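**Métodos de Estudo do Consumo – notas da aula 6**
Docente: Solange Rocha
Leitura prévia: capítulo de Adalberto Teixeira sobre inquéritos domésticos (na reprografia, pasta verde)

## O que se mede quando se mede a satisfação

Começámos pelo caso de Flarville, que vários de vós citaram nos trabalhos como prova de que «os consumidores preferem produtos duráveis». Peço que releiam o questionário antes de o citarem outra vez. A pergunta era: «Prefere um produto que dure mais tempo?» Não se indicava preço nem se dava alternativa. Quem responderia que não?

O relatório apresenta 3405 respostas e trata esse número como se fosse um argumento. Uma amostra grande reduz o erro aleatório e deixa o enviesamento tal como estava. Se a pergunta empurra para o sim, temos 3405 pessoas empurradas para o sim.

Outros pontos fracos, por ordem do que me incomoda mais:

- O convite seguiu apenas para clientes que tinham registado a garantia. São pessoas que já se preocupam com a duração.
- A escala vai de 1 a 10, mas só os extremos têm legenda. Um 7 em Mostia e um 7 em Flarville podem querer dizer coisas diferentes.
- A taxa de resposta não aparece em lado nenhum. Procurei nos anexos e também lá não está.

## Intenção declarada e compra

Vasconcelos (a cadeia de lojas, não o autor do manual) cruzou as respostas de um inquérito com os talões dos mesmos clientes. A parte interessante é a segunda, que quase toda a gente salta. Entre os que declararam pagar mais por um artigo reparável, a maioria comprou o mais barato na visita seguinte. O autor do estudo, Fouad Abdelaziz, chama a isto «hipocrisia do consumidor». Acho a palavra preguiçosa. O cliente pode ter mudado de ideias, o artigo reparável podia estar esgotado, ou a compra podia ser para outra pessoa. Os talões não permitem distinguir.

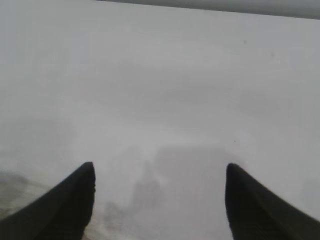
O mesmo cuidado vale no sentido contrário. Há quem conclua daqui que os inquéritos não servem para nada e que só o comportamento observado interessa. Também não compro essa ideia. O talão regista o que se pagou e cala o que se queria, o que faltava na prateleira, quem decidiu em casa. Um dado de caixa registadora precisa de tanta interpretação como uma resposta de papel, só que parece mais sério.

Érica Fagundes perguntou na aula se a solução seria combinar os dois. Em princípio, sim. Na prática, leiam a secção de métodos de quem diz que combinou: muitas vezes os inquéritos servem para a introdução e os talões para as tabelas, e as duas coisas nunca se encontram.

## A entrevista longa

Ynyr Gittins defende a entrevista em casa do entrevistado, com os objetos à vista. O estudo de Grotivgate tem quatro agregados familiares e é, para mim, o texto mais útil do programa, com duas reservas:

1. As citações são demasiado limpas. As pessoas não falam por parágrafos, e gostava de ver uma transcrição sem arranjos.
2. Gittins conclui que «a cozinha é o lugar da decisão». As entrevistas foram todas feitas na cozinha.

Quanto à generalização, o próprio autor não a reivindica. Quem a reivindica são os que o citam, incluindo dois trabalhos desta turma.

## Para quinta-feira

Escolham uma afirmação sobre consumidores publicada num jornal e sigam-na até à origem. Quero uma página, no máximo, com:

- a frase tal como saiu no jornal;
- a pergunta exata que foi feita aos inquiridos, se a encontrarem;
- quem pagou o estudo;
- o que mudariam na frase.

Se não encontrarem a pergunta original, digam onde procuraram. Isso conta como resultado e vale o mesmo na nota. Não aceito «segundo estudos recentes» sem o estudo.

O capítulo de Teixeira entra no teste, exceto a parte sobre ponderação, que tem um erro na segunda fórmula. Levo a correção na próxima aula.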